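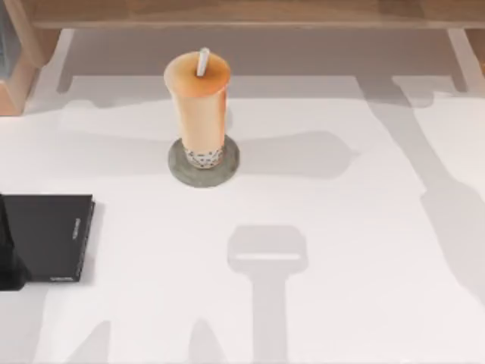

To: Simulated Manipulation Working List
Date: June 29, 2018
Subject: Re: Draft practice note, section 3: scene acceptance and the use of shadows

The secretariat thanks the Goliron office for its comments on section 3, which are quoted below. The reply has been agreed with the Apaza and Drorkine sites and should be treated as the working position until the note is issued in December.

> The draft says that a rendered tabletop scene "shall show all parts of
> the robot that may touch the object." We read this to mean that a frame
> in which the arms are outside the view must be rejected. In our last
> delivery of 1,971 frames, 82 would fail on that reading. In most of them
> the gripper shadow is plainly visible on the table and the object is
> clear. Please confirm whether the rule is meant to be this strict.
>
> We also ask whether printed text on background objects has to be
> legible. The draft is silent.

On the first point, the wording was stricter than intended. Section 3 will be changed to read as follows:

"3.1 The object to be handled shall be in full view. Where it rests on a coaster, tray or mat, the edge of that support shall also be visible on all sides.

3.2 An overhead frame may be accepted with the arms out of view. The log for that frame shall then give the position of each arm and the opening of each gripper. These values shall not be estimated from shadows.

3.3 Shadows of the arms shall be kept as rendered. They shall not be removed, lightened or sharpened before review."

Sites are asked to take particular care with 3.2. A gripper shadow may show a bright slit between the fingers, as it does in the bubble tea frame, and reviewers have at times written down a finger opening on that basis. The width of the slit on the table depends on the height of the gripper and the direction of the light. It is not a measurement. Any log entry made in this way should be withdrawn and replaced with the value from the simulator.

The same applies where shadows overlap. In a frame of this kind the shadow of the cup runs into others on the white tabletop, and the outline of one cannot be followed with confidence through the next. Reviewers should mark such areas "merged" and go no further.

On the second point, text on background objects does not have to be legible. The lettering on the black object at the left edge is too small to read, and the frame is acceptable on that count. Reviewers must not supply a reading, or name the object more closely than its appearance allows. "Black box or case" is a sufficient label. If the asset list gives the true name, it may be entered in the asset field only.

Goliron is requested to check the 82 frames again under the revised text and to report the result by reply to this list. Frames that meet 3.1 and have a complete log do not need to be rendered a second time. Frames with no log entry for one or both arms remain rejected, whatever the shadows may suggest.

Drorkine has separately raised 17 points on lighting presets. These belong to section 5 and will be answered under their own subject line. Members are asked not to add them to this thread.

Comments on the revised wording should quote the clause number and propose replacement text.

Secretariat, Practice Note Group
Jelero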